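Two summers with the Estine dish rack

I bought the Estine rack in June of last year, when we moved to the apartment in Grarska and discovered that the kitchen has no dishwasher and no space for one. Before that I had a plastic rack from my mother-in-law. It was ugly but it never rusted, so my expectations were simple.

The Estine is a wire rack with a drip tray under it. The tray has a lip at the front, and you are supposed to put this lip over the edge of the sink. In my kitchen the sink is deep and the counter is a little lower at the back, so for the first weeks the water stayed in the tray and smelled. I put two thin pieces of cork under the back feet and since then it drains well. The manual does not mention this. The manual is one page and mostly about recycling the box.

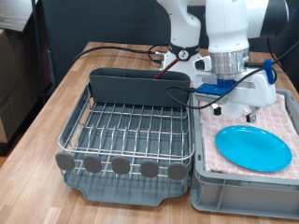 Now about plates. Our dinner plates are wide and quite heavy, and they stand without problem if I leave one free place between them. Soup bowls are worse. They lean on each other, and the bottom one keeps a ring of water which you find the next morning. I dry the bowls by hand now. Glasses I put upside down at the side, on a folded towel, because the wires are too far apart for a narrow glass.

My husband says it is too big for two persons. He is maybe right on normal days, but when my sister comes with the children I am happy for every centimeter.

I wash the rack itself every second week, with vinegar and an old toothbrush. Our water is very hard and leaves white marks on everything. If I forget it for a month, I need almost an hour to clean the corners. After two summers there is one small brown spot at a welded place, and it did not grow.
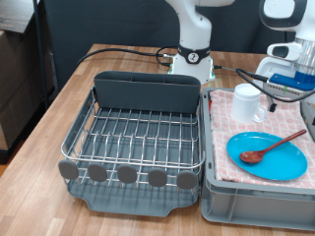 I also tried the Cistance rack, which my neighbor has, for one week when she was traveling. It folds flat and it is lighter, but it slides on the counter when you take out a heavy pot, and I did not like the noise. For a small vacation house I would choose it. For every day I stay with the Estine.

What I would change: a better manual, and spare parts. I wrote to the company to ask for a second tray and received a polite answer that they do not sell it separately.

I recommend it — with the cork.

Anikó Hegedűs, 2019-09-08

Comments

marta_k: Thank you for the cork idea! Mine also kept water at the back and I was ready to return it.

Bạch: Does the vinegar not damage the metal? I use citric acid, one spoon in warm water, and rinse well after.

Anikó: I rinse immediately and had no problem so far, but I will try yours.

oldkitchen: Bowls are a problem in every rack I had. Put them at an angle over the corner.

Contact | © Anikó Hegedűs | Back to top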